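Small drawer cabinet slides on a desk mat, how do I keep it put?

Posted by hokine_22

I have a light oak drawer cabinet, the small box kind with one black metal bar handle on the front. It sits at the back of my table, partly on a big brown-gray mat and partly on the bare white tabletop. When I pull the handle the whole cabinet comes toward me and the mat bunches up. The drawer also sticks for the last inch or so. I keep a flat white case in front of it and have to move that every time too. I don't want to screw anything into the table.

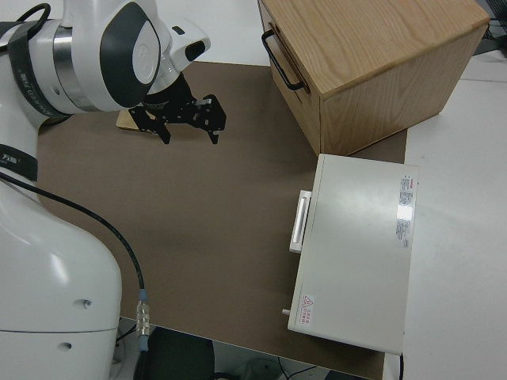

The cabinet on the mat, with the white case in front.

Is there a cheap fix?

Jadwiga Borkowska

Get it all on one surface first. With one side on the mat and one on the table it can't sit level, and a cabinet that rocks will bind its drawer. Either pull the mat forward until the cabinet is completely on the table, or push the cabinet fully onto the mat.

Then put a rubber foot under each corner. Wipe the bottom with rubbing alcohol, let it dry, stick them on and leave it overnight before you load the drawer. For the sticking, take the drawer out and rub a plain white candle along the bottom edges. I did mine in January and haven't had to redo it.

The case can go beside the cabinet if you have the width. Leave enough room in front for the drawer to open all the way.

sandoval300

Museum putty. Or put something heavy in the back of it. Mine has 7 pounds of old wrenches in it and never moves.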